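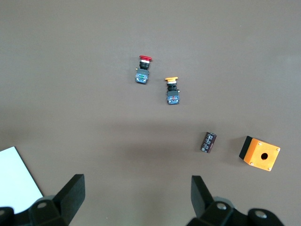
Rornatberg, Mon 6 February

Opened the kiln at lunch. Left it an hour longer than I wanted to, on the grounds that last time I opened it hot and spent the afternoon listening to the good bowl ping itself to pieces.

Firing: Poltano red body, bisque already done, glaze to 1045, short soak, then off and lid shut. Controller says it got there. The controller has said this before. The cone on the middle shelf had gone over nicely, the one on the bottom shelf was standing up like a guardsman, so call it 1045 at the top and a matter of opinion further down.

The question was crazing. The clear glaze (Brudero recipe, the one with the coffee ring over the frit quantity) looks lovely on the day and grows a net of fine lines by the end of the week. Nikola says people pay extra for that. They do, but they don't then keep soup in it.

Line blend as follows. Base glaze at one end, base plus extra silica at the other, 13 tiles in between and including, all numbered on the back in iron oxide. All dipped by me in one go, same bucket temperature, same count of two. I was rather proud of the procedure until I found tile 6 stuck to tile 7.

Tiles 1 to 4: crazed already, out of the kiln. You can hear them.
Tile 5: one line, near the hole. Might be the hole's fault.
Tiles 6 and 7: now a single object. No crazing that I can find, though I have crazed it myself somewhat with the screwdriver.
Tiles 8 to 10: clear, bright, nothing showing under ink. Best of the lot.
Tile 11: pinholes. Also a hair.
Tiles 12 and 13: gone milky. More silica than it can melt at this temperature, as the book said it would be, and as I said it wouldn't.

Rubbed ink into all of them and wiped off. It's drawing ink, so my thumbs are now part of the record.

Next: mix a proper batch at the tile 9 figure and put it on actual pots. Tiles are flat and have no opinions, whereas a mug has a handle and a foot and every reason to misbehave. Boil and ice test after, 33 dunkings, which is dull but can be done with the radio on. Half on the top shelf, half on the bottom, so that we find out whether the blend is fixing the glaze or the shelf is.

Materials: silica down to the last scoop. Frit fine. Someone has put talc back in the whiting tub, or whiting back in the talc tub, and I don't think either of us wants to be the one to test it. Both bagged up and marked DON'T KNOW.
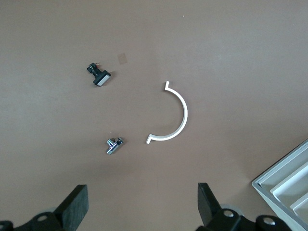
Bottom shelf

Had a proper look at the kiln while it was empty. The lowest element has sagged out of its groove at the back, and a bit of brick has gone with it. It still glows along its length, but duller than the others. That would do for the upright cone.

Pinned the element back cold, which is not how you do it, and it said so with a crack. Brandes have a replacement in the catalogue for a kiln two letters different from ours. I have written to ask whether the letters matter.

Until it's changed, bottom shelf is bisque only. I have chalked this on the lid, where it will burn off.

Shelf props washed and re-batted. Two new shelves needed by April if we're doing the big plates, and I gather we are, as they've been promised to people.

Previous entry Next entry Glazes Kiln log Clay bodies Contact

Comments

Nikola Bošković: It was talc in the whiting tub. I remember doing it. I also remember thinking I'd tell you.

pugmill: What's your cooling like between 600 and 500? I had the same milky look and it was the lid not seating.

Nikola Bošković: The lid seats if you lean on it.

slipshod: Could we have the tile 9 recipe please, minus the coffee ring?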